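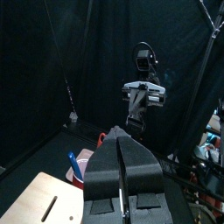

Workshop > Arms > Grippers

Posts Parts Archive Contact

September 6, 2020
by the editor of this blog

Two weeks with the foam fingers

I have been running the two-arm bench with two different sets of fingers since the middle of last month, and I now have enough notes to say something useful. The first set is the hard plastic pair that Vellance ships with the gripper. The second is a set I made up myself, with tapered tips and a wrap of black foam. I kept everything else the same: same arms, same wrist cameras, same controller settings, same objects on the table.

The objects are nothing special. A cup, a marker, a wooden board with a slot and a hole in it, a few other things from the desk drawer. Most of what I want the arms to do is pick something up with one side, pass it across, and put it down where it belongs. If the fingers can't hold a marker without it turning, none of the rest matters.

The Vellance fingers are stiff and they close square. They are good on flat things. With the board they were better than mine every time I tried, as the tips don't give and the edge stays where you put it. With the marker they were poor. A round barrel between two hard flat faces wants to roll, and when I raised the force to stop it rolling I started getting overcurrent faults from the Hillell controller. I logged 1049 grasps in total across both sets, and nearly all of the faults came from the hard pair on round objects.

The foam pair holds the marker at a much lower force. It also holds a cup by the rim without pushing it over first, which I had more or less given up on. The cost is accuracy. The foam squashes a little, so where the tip is and where the controller thinks it is are not quite the same. For a handover that's fine. For putting a peg in a hole I would want something firmer at the very end – maybe bare plastic tips with foam further up.

Wear is the other thing. I checked the wrap every 300 grasps and the left finger goes first. The edge near the tip starts to lift, and after that it catches on things. I used contact glue from Prostum, and it held better than the tape I had before it, but I would not call it a permanent fix.

A word on the cameras. The wrist view on my bench has the fingers across the bottom half of the picture, and anything right behind a finger is hidden until the arm moves. Narrow tips help with this. With the square Vellance fingers I lost sight of small parts sooner on the way down, and had to rely on the other arm's camera for the last bit. I tried a longer camera bracket for a day and took it off again. It saw more of the table, but it shook.

The black curtains stay up, by the way. A few readers asked after the last post. Depth readings were much steadier once the window was out of it, and I have not touched the exposure since.

Next I want to try the Ljungberg fingers, which have a molded rubber pad and cost more than I like to spend on fingers. They are on order and should be here in October. If they hold the marker as well as the foam does and don't peel, I'll switch both arms over and stop gluing things.

Older post Newer post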